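Puseo Forum > Two-arm setups > Parklow sim bundle, worth it?

benchrat_12
Been on the trial of the Parklow table bundle for almost 23 days. You get two arms, the table, a tray and some dishes, all simulated, plus the task scripts. It's $345 for the full license. The tray task looks like this on my machine, with the left arm holding the teal cup by the tray:
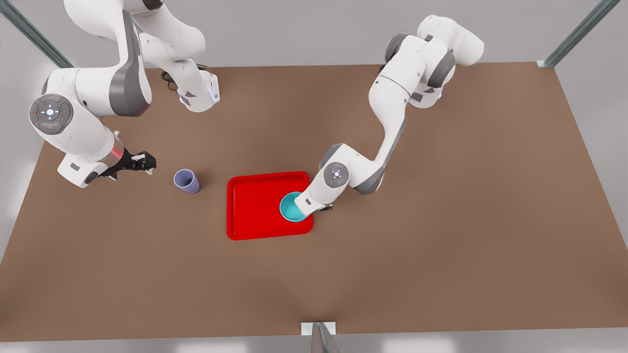
hollis_k: Price is the problem for me. Wendik gives you two arms and a grasp planner for less, and you can bring your own meshes.

benchrat_12
Wendik's planner kept failing on thin rims when I tried it. I ran the Parklow script 20 times and had to step in twice.

torque_tuesday
Twice in 20 with default objects doesn't tell you much. Change the tray size and try again. Mine got a lot worse – I filed a ticket in August and I'm still waiting.

benchrat_12
Fair. I haven't touched the sizes yet. Grabbing dishes by the rim is the part I care about, and I'd pay for that alone. Other view, both bases showing:
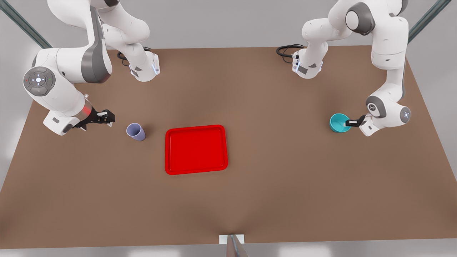 Left gripper on the rim of the teal dish, Parklow bundle trial

hollis_k
Does the license cover more than one seat? Arboleda charges per seat and it adds up fast.

benchrat_12
One seat, 12 months of updates. After that it keeps running on whatever version you have.

torque_tuesday
I'd stay on the trial until they fix the scaling bug.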